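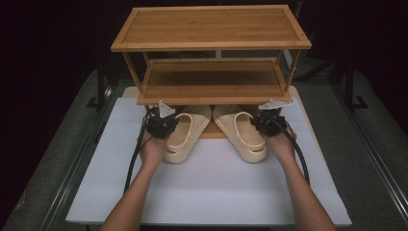 Footwear in shared entrance halls – proposed house rule

October 2018
Posted by Flatard Residents' Office

Residents of Ernurell Court are invited to comment on a proposed addition to the house rules. From January, footwear may be kept outside a flat door only on a rack, and each flat may have one rack no wider than 700 mm. Racks must leave the stairs and the fire doors clear. Comments should be posted in this thread.

avix_landing
I support the proposal. A small two-tier bamboo rack takes up very little floor and holds what most households wear in a week. Slide sandals and similar items should go on the shelves overnight and not be left in front of them.

flat204
I must object. The lease already requires the landings to be kept clear, and it makes no exception for furniture. Permitting racks would weaken a rule which has served the building well. Wood is also combustible, and the landing outside 204 is the only way out for two households.

Angelovski_Lettings
We manage several flats in the building on behalf of owners. Our tenants generally remove their shoes before entering, and the halls inside are narrow. A complete ban would be difficult to enforce. We would ask that metal racks be considered where the fire officer has concerns.

flat204
The material is a secondary point. In smoke, a person will trip over a metal rack as readily as a wooden one.

stairwell_b
Could the office confirm whether wet boots are covered? Last winter the carpet on our landing was stained and the cleaning was charged to everyone – I would expect a tray to be compulsory.

Flatard Residents' Office
Trays will be added to the draft. The point about the lease has been noted and advice will be sought before any wording is agreed. Until then the present rule applies, and landings should be kept clear.

avix_landing
Thank you. I would still ask that the width limit be kept in the draft.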